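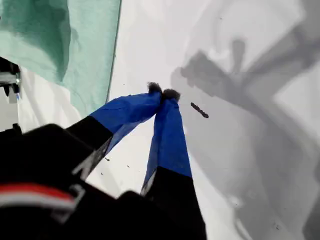 Usturden Robotics Club, minutes of the May meeting. I'm on notes again, so blame me for the spelling. We started at 6:15 with the folding project, which most people had come for, and went straight into the grip problem. The new fingertips were first up. We've been going back and forth on these since the Toledo meet, where the bare tips kept skating off the fabric, and the group wanted to know if we're keeping the small dark fuzzy pads at the ends of the blue fingers. I said yes, at least through the next round, and I'd say two thirds of the room was with me. The other third thinks we should try a rubbery coating (they may be right, I just don't want to change everything at once!). We agreed to keep the pads and cut one spare set to test the coating on at home.

Next was the log. I went through all 1,857 lines of it over the break, which I do not recommend, and 547 of those are practice attempts with no note on how they ended. So please, please write something down, even if it's just "missed." Two people offered to redo the sign-in sheet so there's a box for it. Done by next meeting, they say, and I'm writing it here so they can't wriggle out.

Then we had the long talk about Zaltbridge. They've invited us to their student challenge again, and the task is folding a piece of cloth in half with two arms, nobody touching anything once the clock starts. I got a bit carried away here because I love this one. Last year we spent the whole time on the pickup and had nothing left for the fold itself -- the arms would both go in at once and get in each other's way. The plan is to have one arm hold and the other one move, then swap. A few of the newer members asked to run the practice for the holding side, and that was a yes from everybody.

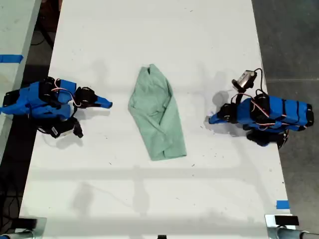
Are we letting the arms start from different spots each time? We're sticking with one fixed start until the hold-and-move plan works, and then we'll mix it up a little in the last few weeks before Zaltbridge.

Money came up, as it does. We have roughly 34 dollars left in the parts jar after the last order, so no new servos unless something dies. The Niltlow people have offered to trade us a box of spare cables for some printing time, and I think we should take it. There was some grumbling about how long their parts take to print. We voted, it passed, and I'll write to them this week.

Odds and ends: coil the cables before you leave, and don't change the saved settings without putting it in the log -- I spent most of an evening chasing one of those. Snacks were good this time, thank you to whoever brought the lemon bars.

Still open from last month: T-shirts (no color picked, we ran out of patience) and the ride list for Zaltbridge. If you can drive, put your name on the sheet by the door.

We wrapped up at 7:50. Next meeting is in June, same room, same time.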